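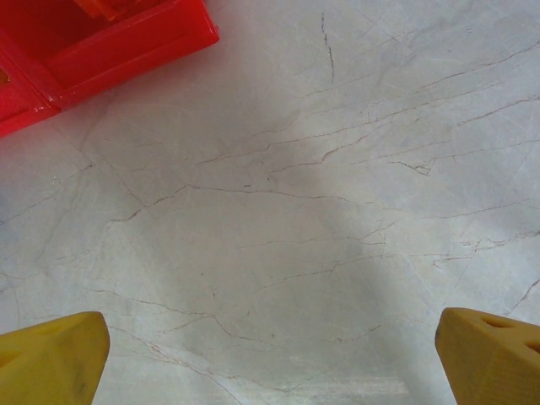
Mutier Work Table Top with Marble Pattern

Stirnavico's Mutier top is the one we sell to people who want a sorting and hobby table that doesn't look like it belongs in the garage. The pattern is a pale gray with fine brownish-gray veins running off on the diagonal, and it goes with just about anything you set on it – red bins especially, if you ask me! It has a bit of shine, so under a bright lamp you will get some glare. If that bothers you, move the lamp to the side and you should be fine.

The top measures 109 by 92 cm and comes in 2 boxes, one for the top and one for the legs and hardware. Wipe it down with a soft damp cloth and a drop of dish soap. Please skip the scouring pads, as fine scratches do show when the light catches them, and we can't take a top back for that.

Goes well with: Stikari stacking bins

We've carried the Stikari bins since April and they have been a lovely match for this table. They're red plastic with a sloped open front and a raised rim, so you can reach in for a handful of toy blocks or buttons without unstacking anything. Set them side by side along the back and you still have plenty of room to spread out in front.
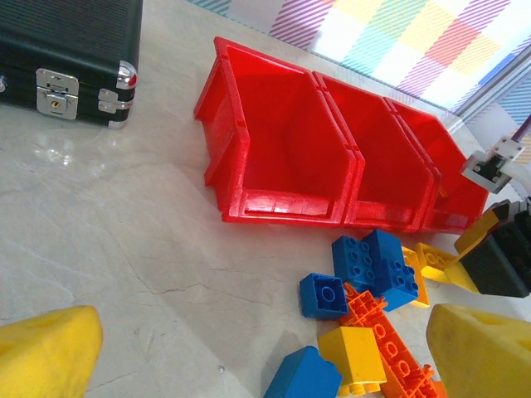 For anything you'd like to keep shut away (good scissors, small tools, the pieces that always seem to end up under the couch), we usually point folks to a hard case with a latch. The Baidoo case is the one we keep in the shop, and it can live on the table beside the bins or go on a shelf when you need the space.

Bins and cases are sold separately. If you're not sure how many bins you need, write to Sorcha Jardine at the shop with a few words about what you're sorting, and she'll be glad to help you work it out.

Page updated 2024-09-12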